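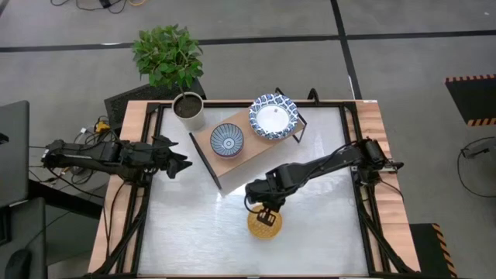 I've been going through equipment leases this month, mine and other people's, and the thing I keep coming back to is how vague the schedules are. The schedule is the page at the back which says what you're renting, and on half the ones I've read you couldn't pick the kit out of a line-up. Take a table with a robot arm on either side of it and a shiny silvery work surface set in a black metal frame. Is that one asset or four? Does the lender own the table as well as the arms? If the paperwork only says "workstation and fittings", you'll find out the answer on the day you want to give it back, and it may not be the answer you were hoping for.

My own lesson came from a packing machine (six years old now, still going, touch wood). I took it on a five-year lease through Jornum when we moved into the unit at Vundetcombe, signed where the sticky tabs told me to and put the folder on a shelf. The payments were fixed, they went out by direct debit, and after a while I stopped seeing them on the statement at all. Then in March I was doing the cash flow forecast and spotted £807 going out for something I was fairly sure we'd finished paying for.

We had finished paying for it, in a sense. The main term had ended and the lease had rolled over into what they call the secondary period, which in my agreement carried on at the same rental until I gave written notice. Some lenders drop it to a token amount once a year at that point. Mine didn't have to, and I'd have known that if I'd read clause nine. I rang up quite cross and got off the phone feeling rather sheepish — the woman I spoke to was very patient and simply read me my own signature page.

So, a few things I've now done, and you might like to as well. I've put every agreement we have into one list, with the start date, the length of the main term, the notice period and what happens at the end. We've got seven altogether, which surprised me (two of them are for phones). I keep the list in Olten alongside the bills, but a sheet of paper pinned up by the kettle would do just as well. The notice date goes in the diary twice, once when it's due and once three months before.

I've also started asking what the end looks like before I sign. Can I buy the thing outright, and if so, am I buying it or does it have to be sold to somebody else on my behalf? With a true lease it's often the second, and you get most of the sale money back as a rebate. With hire purchase there's usually a small option fee and then it's yours. They look much the same when you're comparing monthly figures, but your accountant will treat them differently and so will the VAT, so have that chat first. I'm not an accountant and you really don't want me doing it for you!

Then there's the condition clause. "Fair wear and tear" can cover a lot or very little. When we sent our old labeller back to Akinola we had photos of it from the day it arrived, more by luck than judgement, and they settled an argument over a dent in about one email. I now take pictures of everything on delivery, serial plate included, and staple a print to the schedule.

One last bit on insurance. Most agreements make you insure the kit for its full replacement cost, with the lender's interest noted on the policy. Mine wasn't noted on two of them. The broker sorted it the same afternoon and didn't charge, but I'd been paying for cover which might have led to a row if we'd ever had a fire.

If you've got a lease you can't make sense of, bring it along to the next Vundetcombe traders' breakfast and we'll go through it over a bacon roll. Black out the bank details first, please. We start at 7 and the car park behind the hall is free until 9.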